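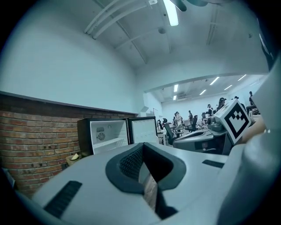 A hand-held gripper by the two mini fridges, with its marker cube on top and a second unit behind it.

Finger pads: please check before every session

We lost part of a day's recordings in February to a finger pad that had worked its way out of its seat. Lise Nguyen noticed it when she went to pick up a jar from the fridge shelf and the jar turned in the grip. The pad had shifted to one side, and the two fingers were no longer meeting square. Nobody was hurt and the jar survived.

Going back through the files, Arsen Sirko found the same offset in earlier clips from that unit. Of the 419 clips recorded on it that week, 220 have been pulled. The rest were made before the pad moved and are fine to use. The other hand-held units were checked the next morning and none showed the fault.

The cause was plain enough once Vernon Lachance took the finger apart. The pad had been changed at the Skaswood bench, and one of its 2 screws was never tightened down. It held for a while, then backed out a little with each squeeze. The marker cube was still solid, so tracking looked normal the whole time and the software raised no warning — that check only covers the cube, and the pads have to be looked at by hand.

From now on:

Push each pad side to side with your thumb before you start. It should not move at all.
Close the grip slowly and look at where the pads meet.
If anything is loose, tag the unit, put it on the repair shelf and take another one. Do not tighten it yourself in the middle of a session.
Anyone who changes a pad signs the log, and a second person checks the screws.

Clifford Charbonneau has the replacement pads and the torque driver. Re-recording of the pulled fridge clips is being scheduled by Ginette Leclerc, so let her know which mornings you can do.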